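May, late evening

Rules day! I have been looking forward to this more than is probably normal. Sunee Kaewkla and I finally sat down to turn our pile of habits for the breakfast task into something written, and we got the whole thing onto 2 pages. Plate on the orange mat, pastries moved between the pink tray and the plate, fork and knife laid out, cup beside them. Simple, until you try to say what "done properly" means.

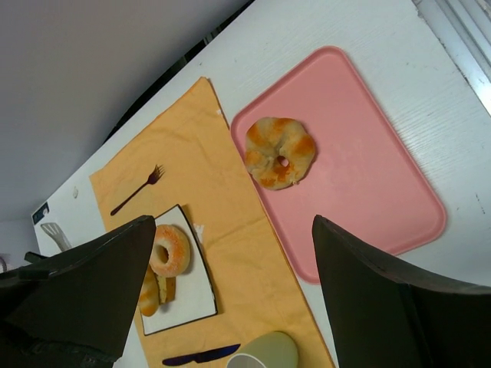 We argued for 20 minutes over tipped cups (I loved every second). Sunee wants a run stopped as soon as anything falls over. I'd let it go on, as long as the log says so. We settled on her version for anything breakable and mine for plastic.

Then hands. No reaching past the rail until both arms are parked and someone has said "clear" out loud. I used to mumble it. No more mumbling!

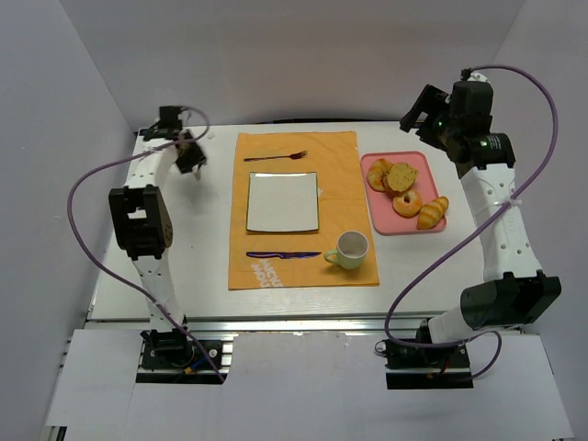
Rule 3 is my favorite: write down the start layout before you touch a single thing. It sounds fussy, but it saved me so much guessing on the Paisan runs. Tomorrow I copy it all out neatly and ask the Roter people what they think. Must remember to add a line about crumbs.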